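Konddale Hall Repair and Reuse Project
Progress report to the Stadier Fund, second period

Summary

The roof is on. We put this first because the last report ended with the roof off, and we understand it caused some concern at your end. It caused some at ours. The building is now weathertight apart from the north porch, which was never weathertight and is not in the grant.

Spending is within budget on three of the four headings. The fourth is drainage, and it gets its own section.

What we said we would do

In the application we promised to re-slate the main roof, replace the kitchen, clear and survey the drains, and open the hall to the public four days a week. We also promised a "vibrant programme of community activity", a phrase we now regret, as your monitoring form has a box asking us to measure it.

The roof

The contractor, Bhat, started on the south slope in the dry spell and reached the north slope in time for the wet one. Of the old slates, 3926 were sound enough to go back up. The quantity is known exactly because Bhat charges for re-dressing by the slate and itemises everything, including a bucket. The remainder were made up with reclaimed slates from a yard two valleys over. They are a slightly bluer grey than ours. We have had one letter about this. From the road the difference can be seen only in low sun by someone who already knows about it, a group that now includes most of the village.

Two rafters needed splicing at the east gable. The structural engineer had warned of six, so the contingency is in better health than expected and has been moved, with your agreement, to drainage.

The bats, whose presence was a condition of the planning consent, have been given their own slot under the ridge. The ecologist is content. The bats have not commented, though something has been leaving evidence on the lectern.

The kitchen

The new kitchen has been in use since February. It has a proper extractor, a hand basin separate from the sink, and a serving hatch that opens on the correct side. The old hatch opened into the cupboard under the stage, and the reason for this has been lost to history.

The Flendus range was delivered with fittings for bottled gas. The hall is on mains. A conversion kit was sent, then a second one, and the second one fitted. The first has been returned and the refund is shown in the accounts as a negative cooker.

We have had our hygiene inspection and passed. The inspector asked for a lid on the food waste bin and a written procedure for the tea towels. Both are in place. The tea towel procedure runs to a page and a half, and we would be glad to share it with other grant holders.

Crockery remains as before. There is a great deal of it, in a green that stopped being made some decades ago, and every attempt to thin it out has been met with strong feeling.

Drainage

The application described the drains as "believed to be serviceable". This was our belief. It was based on the fact that water went down them and did not, as a rule, come back.

The camera survey found that the foul drain on the west side runs for some way under the car park, turns uphill and stops. Where the water had been going is a matter for speculation and, for a few weeks, was a matter for correspondence with the owner of the adjoining paddock. That correspondence has now concluded amicably. New pipe has been laid to the public sewer, the paddock has been re-seeded, and we have paid for a length of fence that we are told was leaning before we arrived.

The overspend on this heading, after the contingency was applied, is £637. We propose to meet it from hall income and are not asking the Fund for more. We mention it because your guidance says that any variance should be reported, and because it is the figure we are proudest of, having at one stage been looking at a much larger one.

Use of the hall

The hall now opens four days a week as promised, and on most Sundays as well, which was not. The Sunday opening began when the walking group asked to use the toilets and then, gradually, everything else.

Regular bookings at the end of this period:

Toddler morning
Short mat bowls
Blood pressure and advice session
Choir (upstairs until the piano is moved)
Repair table
Ceilidh band practice
Parish meetings, open to all and attended by some

The lunch club is the real success of the year. It was planned for 20 places and filled them in the first week. There is a waiting list, and a certain amount of diplomacy involved in its management. Several people come by the community bus, which has altered its timetable for us, and now arrives just before noon instead of just after one. We asked for this change in writing four times and it was finally made when the driver started having his lunch with us.

Youth bookings are weaker. We said in the application that there would be a weekly evening session, and there have been five in the whole period. Those who came were cheerful and ate everything. The difficulty is the bus, which stops running at six. We have applied elsewhere for transport money and will report the outcome next time.

As to vibrancy, we have entered "yes" in the box.

Things that went wrong

Your form asks for these under "learning".

The heating was set to frost protection over the holiday and then not set back. The first bowls session of the new year was played in coats.

The booking system, which is online and modern, allowed the choir and a bereavement supper to be booked for the same evening. The choir sang at the supper. It was felt to have gone well, but we have since changed the settings.

We ordered the accessible door opener in the wrong hand. It opened the door beautifully, towards the person in the wheelchair. The supplier exchanged it and charged for carriage both ways, and the correct one is working. There is now a sheet by the office telephone reminding whoever places an order to stand outside the building and look at the thing first.

The noticeboard was put up before the plaster was dry. It is currently leaning.

Money

Full accounts are attached. In brief, roof and kitchen are complete and within their headings. Fees are within budget, with the final invoice from the engineer still to come. Drainage is over by the sum given above. Hall income is ahead of forecast, almost entirely on account of the lunch club and one wedding.

The wedding was priced from the old tariff sheet, which still offered the main room, kitchen and "use of urn" at a rate last reviewed when the roof was merely elderly. A new tariff has been agreed. The urn is now extra.

Next period

The north porch will be looked at by the engineer, on the understanding that nobody leans on it in the meantime. Redecoration of the main room will be done over the summer closure. The colour has been settled after two open evenings and is a kind of cream, as is the present one.

The piano is to come downstairs. Three firms have been asked to quote. One has declined, one has asked how it got up there, and we are waiting for the third.

We will also submit the final claim, with receipts, in the format requested. We apologise again for the format of the last one. The receipts had been near the drains.

We are grateful to the Fund for its patience, particularly during the months when our photographs of progress were photographs of a tarpaulin.
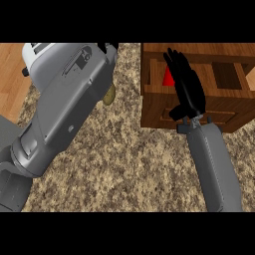 Fig. 1. Computer-rendered view: two grey arms and a wooden cabinet.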